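Zosley Community Support > Calendar and Bells > Closed tickets

Subject: Tower rings the Angelus at four in the morning
Product: Zosley Parish Calendar, Hisesard bell controller
Site: Rurnby, Western Australia
Priority: High (was Low, see below)
Status: Closed

Opened by Ama Adjei, Wednesday, 7:10 am

Good morning, or whatever it is. Our Hisesard controller rang the full noon Angelus at 4 am today, followed by the extended peal, which I had forgotten we owned. The parish is fond of its bells. The street is less fond of its bells than it was yesterday.

What we have: Zosley calendar on the office computer, feeding the Hisesard box in the sacristy cupboard over the network. Noon Angelus and 6 pm Angelus daily, call to Mass on Sundays, tolling for funerals when there is one. All of it behaved for years. Last night I switched over to the new calendar feed as your newsletter cheerfully suggested.

What I have tried: switching the box off at the wall. It has a battery. It also has a very small message on the front saying BATTERY OK.

The form asked me to pick a priority and I picked Low before I'd read what Low meant. Please make it High. Father has had calls.

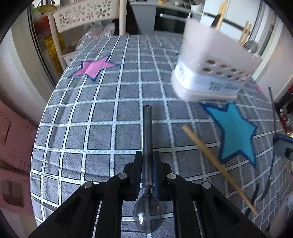
Gholamreza Vahidi replied, 8:25 am

Thanks Ama. I've bumped the priority. Before anything else, go to Ringing > Suspend on the controller and choose Until Cancelled. The battery is there so that a blackout doesn't wipe the schedule, and it does its job with more enthusiasm than most people want at that hour.

Then can you tell me what the clock on the front panel says, and what it says under System > Zone? Those are two separate settings and I'd like both. If you can export the event list as well, attach it here.

Ama Adjei, 10:06 am

I was on my way to the cupboard to press Suspend when it rang the evening Angelus. That would be the 6 pm one, at 10 am, during the Gospel. Father paused, waited for it to finish, and carried on as though it were in the rubrics. Several people knelt. I'd say the reading suffered.

Suspended now. The front panel clock is correct to the minute. System > Zone is blank, just a dash. The export is attached and runs to 486 events, which seems a lot for a parish with one priest and a leaking vestry.

Gholamreza Vahidi, 10:40 am

That's very helpful, and my apologies to the evangelist.

Noon is coming out at four and six in the evening is coming out at ten in the morning, so everything is eight hours early. The old feed sent local times. The new one sends universal time and expects the controller to add the offset. Yours has no zone set, so it's adding nothing and ringing exactly when it's told.

Your Sunday call to Mass would have gone off in the small hours as well, so we've got in ahead of that one.

Ama Adjei, 10:52 am

So the box believes it's in Greenwich.

Gholamreza Vahidi, 10:55 am

The box has no beliefs on the matter, that's the trouble.

Ama Adjei, 11:30 am

Tried to set the zone. The list offers Sydney, Melbourne, Brisbane, Adelaide, Auckland and Other. I'm used to this from the national church office but had hoped for better from a bell. Other asks for a "supervisor code", which isn't the code on the sticker. The sticker says Bondarchuk in biro and nothing else.

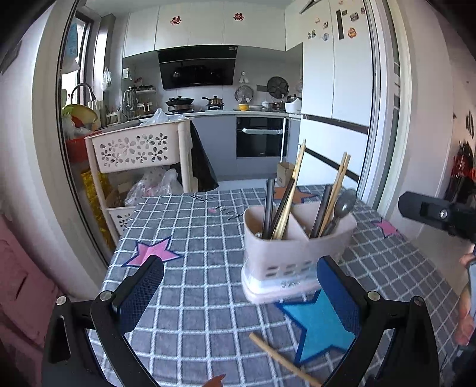
Escalated to Hisesard hardware desk, 12:15 pm

Assigned: Johanna Bachmann

Hello, Johanna here. Bondarchuk is the name of the installer's setup profile from that production run, and the supervisor code is printed inside the cover, under the ribbon cable. Please don't unplug the ribbon cable to read it. Use a torch and lean.

Perth is missing from the menu in firmware of that age. It was added in the next release. You can update, or you can choose Other and type +8. I'd do the second today and the first when nobody's getting married.

Steps as follows.

1. Leave ringing suspended.
2. System > Zone > Other. Enter the supervisor code, then +8. Leave the seasonal adjustment off. The box will ask twice, and it'll sound disappointed.
3. Calendar > Source > Clear Cached Events. Wait for the list to read zero.
4. Calendar > Sync Now. Set the sync interval to 600 seconds in case it came across as something shorter.
5. Read through the next two days of events on the panel before you cancel the suspension.

Ama Adjei, 1:45 pm

Found the code. Steps 1 to 4 done. At step 5 the panel shows noon at noon and six at six, so thank you, but it also shows a lot of doubles. I make it 37 events listed twice, all saints' days. If I let it go it'll peal for St Matthew and then peal for him again straight after, and he was a tax collector, he'd want it itemised.
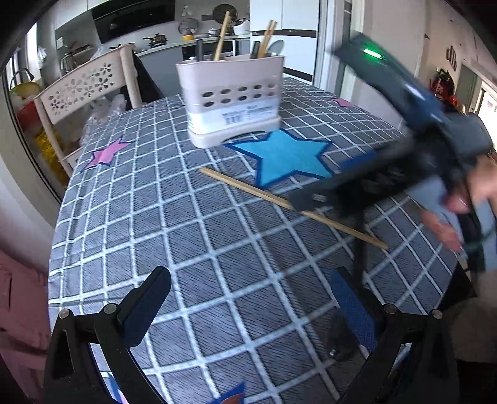

Duplicates: reply from Zosley calendar team, 2:20 pm

Farzana Siddiqui here, picking up the calendar half.

Your parish is subscribed to two feast day sets. One is the diocesan calendar, which came with the new feed. The other is a list that was typed in by hand some years ago under the heading "Feasts (proper)". Both have ringing turned on. The new feed merges entries with identical titles, and the hand-typed ones all have "St." with a full stop, so nothing matched.

I'd turn ringing off for the hand-typed set and leave the entries where they are. Someone has put notes in them, including a quite detailed one about candle wax on the feast of St Blaise, and I wouldn't like to be the person who deleted it.

Ama Adjei, 2:48 pm

Those will be Tsegereda Lencho's. She did the calendar before me and she still rings if a colour is wrong. I've switched the ringing off and kept the notes. The wax one is good advice.

List looks right. I'm going to cancel the suspension and stand outside at six.

Ama Adjei, 6:04 pm

Six o'clock, on time, once. The man across the road came out and looked at his watch, then at me. I waved.

One more thing and then I'll leave you alone. Where is the extended peal switched on? It isn't in the calendar at all.

Johanna Bachmann, 6:30 pm

Ringing > Tail > None. The factory setting is Festive. It can add up to 4 minutes, depending on the bell set, and we've had a few comments.

Ama Adjei, 6:41 pm

Set to None. Father asks if it can be Festive for Easter only. I said I'd raise it with you in a separate ticket, once the street has had some sleep.

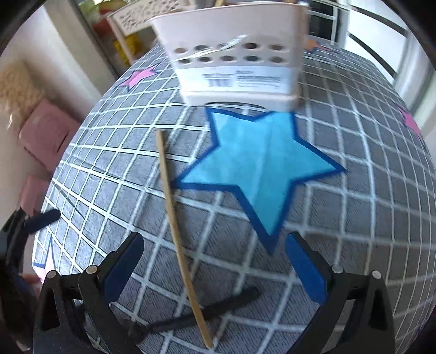 Star cloth, grey check

Resolution (added by Gholamreza Vahidi)

Cause: blank zone on controller with new calendar feed sending universal time. Second cause: overlapping feast sets with non-matching titles.
Fix: manual offset +8, cache cleared, resynced, ringing disabled on the hand-entered set, tail set to None.
To do: firmware update at site's convenience. Request raised to add a warning in the switchover page when the zone is blank. Request raised to mention Perth.

Ticket closed. Reply to reopen.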